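The Round Table at Close Range

Florin Zamfir on place settings, reach and the small table

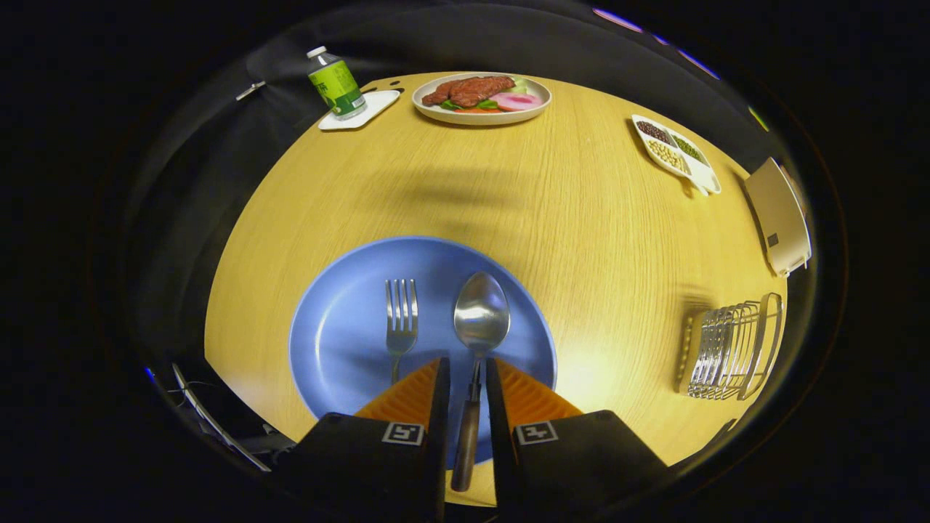
Fork and spoon on a blue plate, with the meat platter, a bottle on its tray and a divided dish of beans across the table.

A round table has no head and no corners, and most of the usual rules for laying one assume both. Zamfir, who plans dining rooms for Haworth guesthouses, starts from the diner's plate and works outward. At Fumport he relaid 127 tables this way between lunch and 6 p.m.

The plate goes near the front edge. Fork and spoon may rest on it — fork left, tines away from the diner — which frees the wood on either side. Serving dishes go to the far side. An oval platter takes a steak and a slice of ham without crowding, and greens and carrot tucked under the meat stay within its rim.

Bottles get a tray. Dry goods such as red beans, soybeans and mung beans belong in a divided dish, one kind to a compartment. Zamfir sets his toward the right, and at Evik he allows five serving pieces per table, bottle included.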